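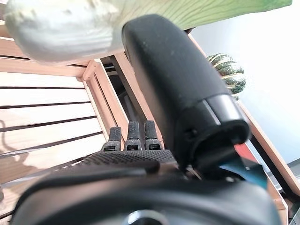
Vurkunik hand trials

The Vurkunik hand trials were a series of bench tests comparing robot end effectors for handling whole vegetables of uneven shape. They were run by Gotetti, a farm equipment maker, and covered a multi-fingered hand, a two-jaw gripper and a suction cup tool. A report on the trials was released on July 25, 2019.

Background

Gotetti had used suction tools on its packing lines for several seasons. They worked well on smooth produce but lost their seal on ribbed squash and gourds. The company wanted a tool that could lift these items out of crates without bruising the skin or snapping the stem. Planning for the trials began in March of the same year, and the work was carried out at the company's Mansour test shop.

Equipment

The Vurkunik hand is black, with three upright fingers in a row and a thick, blocky thumb set to one side. The fingers have rounded tips with a finely textured grip surface, and the palm carries a dotted pattern. A camera mounted near the wrist looks out past the thumb and fingers toward the item being handled.

The two-jaw gripper, sold as the Zalix, has flat parallel jaws with replaceable foam pads. The suction tool was Gotetti's own design, taken from an existing packing line. All three were fitted in turn to the same arm and run from the same controller, so that speed and approach angle could be kept equal.

Test procedure

The test items were gourds and squash, among them small striped gourds with a ribbed, pumpkin-like shape. They were picked from and returned to a light wooden crate. A pick counted as good if the item was lifted clear, held through a quarter turn of the wrist and set down again without a drop. Items were checked for marks after each run and replaced when the skin broke.

The trials took 14 working days and recorded 3,777 picks. The hand and the jaw gripper were each planned for 2,000 picks, but both fell short of that number when the supply of sound gourds ran low. The suction tool was dropped early, after repeated seal failures on ribbed skin, and its picks were left out of the total.

Results

The Vurkunik hand dropped fewer items than the Zalix gripper, and the difference was greatest on squash with long necks. With the thumb opposing the fingers, the hand could close on the neck or the body, while the jaws held only when the item lay straight between them. The hand was slower to close. It also had trouble near the crate walls, where the thumb needed more room than the jaws.

Marks on the skin were rare with both tools. Most came from the jaw gripper, after its foam pads had worn thin – the pads were changed twice during the trials.

The wrist camera gave a clear view of the approach, but the thumb hid part of the item once the hand was close. The report recommended a second camera above the crate.

Later work

Gotetti kept the Vurkunik hand for further testing and set 4,000 picks as the target for a second round, using a shorter thumb and a wider crate. The Zalix gripper stayed in use for onions and other round produce.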